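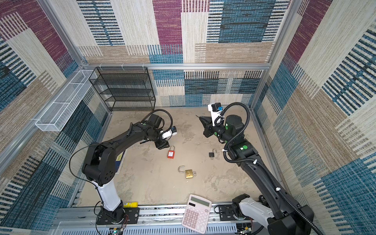
Short thread on the fault that cost us most of July on the two-arm cell at Festbridge. Posting it in case anyone else runs a similar setup.

The job is padlocks. The arms sort them, turn them over, and bring the key to the lock. The left arm did this fine for weeks. Then it started stopping dead in the middle of a reach, brakes on, no warning before it.

The log said "joint 4 overcurrent" every time. So we did what the log told us. Checked the joint, ran it unloaded, swapped the motor driver. It ran 14 cycles clean and stopped again.

Next guess was payload. A brass padlock is heavier than it looks and the gripper holds it well off center. We lowered the speed to 40 percent. The stops came less often, so we thought we had it. We didn't.

Jianguo Fang found it by plotting where the arm was at each stop. Nearly all of them fell in one patch, with the wrist turned most of the way around and the forearm reaching far out. The lock in the gripper made no difference. Some of the stops happened with the gripper empty.

In that pose the wrist cable runs out of slack. It pulls against the joint, the joint pushes back, current climbs, and the controller cuts it. The fault code was correct. We read it as a bad motor when it was a motor doing extra work.

Going slower helped a bit because the pull built up more gently. That cost us 2 weeks of thinking we were on the right track.

The part that bothers me more: when the left arm faulted, the right arm kept going. Each has its own controller and the shared stop was only wired to the button. A fault on one side never reached the other.

Nothing got hit. But I had reached in to pick up a dropped key after a left arm stop, and the right arm was still live. That's on me. I should have pressed the button first, every time.

Changes so far: more slack at the wrist, a software limit on wrist rotation, and a fault on either arm now stops both. Hands stay out until the button is in.

After that we ran 100 cycles at full speed with no stops. Next job is going over the old Kindik cell for the same wiring. I expect to find it there too.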